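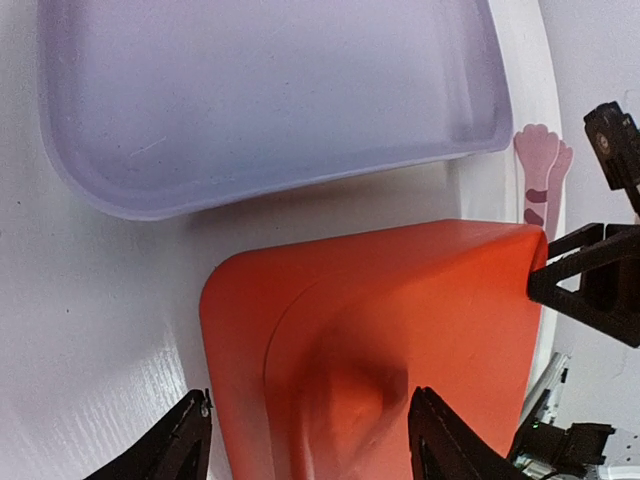 How Foam Gets Its Holes

Foam is a solid or a liquid with a lot of gas trapped inside it. The pockets of gas are called cells. Soap suds are a liquid foam and fall apart quickly. A bath sponge or a seat cushion is a solid foam and keeps its shape for years.

Making the bubbles

Most cushion foam starts as two liquids kept in separate tanks. When the liquids are mixed, they react. One result of the reaction is a plastic called polyurethane. If a little water is in the mix, another result is carbon dioxide, the same gas that makes soda fizz. The gas forms bubbles, and the mixture swells like bread dough. At the same time the plastic between the bubbles is setting.

Timing matters. If the plastic sets too late, the bubbles collapse and the foam sinks. If it sets too early, the gas has no room to spread and the foam may split.

Open cells and closed cells

In open-cell foam, the walls between the bubbles have gaps. Air can move from one cell to the next. Squeeze the foam and air goes out. Let go and air comes back in. Cushions and sponges are open-cell foam.

In closed-cell foam, each bubble is sealed. Water can't get in easily, so this kind floats well. Swim boards and many camping mats are made this way. It usually feels stiffer, as the trapped gas pushes back when you press.

Blocks and molds

Foam can be made as one long block and sliced with a blade. It can also be poured into a mold, a hollow form with the shape of the finished part. The foam swells until it fills the mold. A skin often forms where it touches the mold wall. The skin is smoother than the inside.

Try it: how much water does a sponge hold?

You need a kitchen scale, a dry sponge and a bowl of water.

1. Weigh the dry sponge in grams. Write the number down.
2. Push the sponge under the water and squeeze it 4 times.
3. Lift it out and let it drip over the bowl until it stops.
4. Weigh it again. Subtract the first number from the second.

Say the answer is 80 grams. One gram of water takes up one milliliter, so the sponge is holding 80 milliliters. Repeat the test with a different kind of sponge and compare.

Words to know

Cell: one bubble in a foam.
Mold: a hollow form that gives a material its shape.
Polyurethane: a plastic used in many foams.

Text by Wanda Wilczyńska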